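Nostden Reading Room
Progress report to the Cumby Fund
May 3, 2019

Where the money is

Of the 3,000 dollars granted in January, 2,925 has been spent. The remaining 75 is in the account, where it will stay until the second invoice from Zurker Bindery arrives and removes it.

Repairs to the local newspapers

The bound volumes of the Nostden weekly came back from Zurker in March, three weeks after the date we were promised and one day after we stopped asking. The work is good. The spines hold, the torn front pages have been backed with tissue, and the volume that used to open only at the livestock prices now opens anywhere. We did find two years bound in the wrong order. Zurker has agreed to redo them at no charge, in a tone that suggested we had done the mixing ourselves. We may have.

Catalog

We have entered 423 items, against a target that looked modest when we wrote the application and has looked less so every week since. The slow part is the Slanina bequest, which came to us in grocery boxes sorted by a system that died with its owner. Maps are filed with recipes. Seed catalogs have a box to themselves and are in perfect condition. 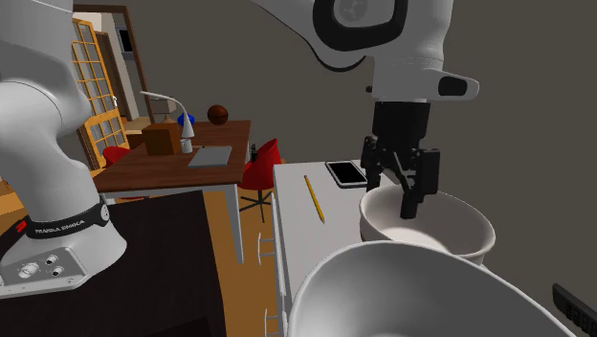 Visitors and events

The room had 71 visitors in the quarter, up from a number we would prefer to leave in the last report. The Saturday map talks did well. The evening session on reading old handwriting did less well, partly because the flyer was set in a script typeface and several people came at the wrong hour.

What is late

The finding aid for the Slanina papers was due at the end of April. A draft covers the first half of the boxes and is fairly confident about most of them. We ask for an extension to the end of June.

The dehumidifier has been ordered, delivered, returned and ordered again. The second one is the right voltage.

Next quarter

We will finish the Slanina boxes, put the corrected newspaper volumes back on the shelf, and reprint the flyer in plain type.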